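I bought the Rilari gear set to teach a short unit on gear ratios to a small group of adults who fix things for a living or want to. It has been on my bench since October, and I've used it enough now to say what works and what doesn't.

## What I wanted it for

Mekdes Derese and I run an evening class on basic mechanisms. We had been using salvaged gears from printers and old drills, and they were fine for showing people what a gear looks like. They were bad for showing how two gears work together, because no two of them shared a tooth size. I wanted plastic spur gears in a few sizes, all one pitch, that could go onto a shaft and come off again without a press.

The other set I considered was from Plinar. It costs less, but the gears come with the hubs molded shut and you have to drill them yourself. With a class waiting, I didn't want to do that.

## The large gear

Most of my time has gone into the large blue one. It has fine teeth all the way around and a raised hub in the middle, so there is something to hold when you lower it onto the shaft. The fit is snug. If you push down on one side it binds, and new people always push down on one side. Hold it by the hub, keep it level and it drops on.
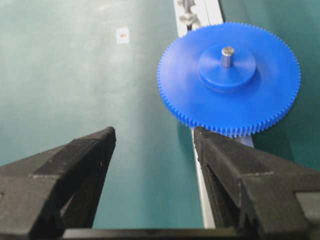
*The large spur gear on the green mat, with the steel pin standing up through the hub.*

The face is matte and doesn't show fingerprints much. The color is strong enough that people at the back of the room can follow it, although the teeth are small and from a distance the rim just looks rough. I put a paint marker dot on one tooth when I teach and wipe it off with alcohol afterward. The plastic has held up to that.

Wear has been light. I ran the large gear against the smallest one with a cordless drill for 30 minutes, dry, and found a little blue dust on the mat and no chipped teeth. With a small amount of silicone grease it ran quieter. Don't use too much - it collects in teeth this fine and you will be picking it out with a toothbrush.

## Problems

The instructions are one folded sheet. The tooth counts are listed in a table, but they aren't marked on the gears, and two of the middle sizes are easy to mix up. Lemlem Dinsa wrote the numbers on ours in silver pen during the first class. Rilari should mold them in.

The pins are good steel and straight, but the set includes only 6, so you run out as soon as two groups try to build a train at once. I ordered extras from Zumport. They took 9 days to arrive and fit without any sanding.

The storage tray is thin and the lid pops off. Ours now lives in a toolbox drawer.

## Would I buy it again

Yes, for a bench or a class of up to six people. For a bigger group I'd get two sets and skip the extra pins. For anything that has to carry a real load, look at metal gears. I plan to try the Nigatu add-on with the bevel gears next and will update this page once we've had it through a class or two.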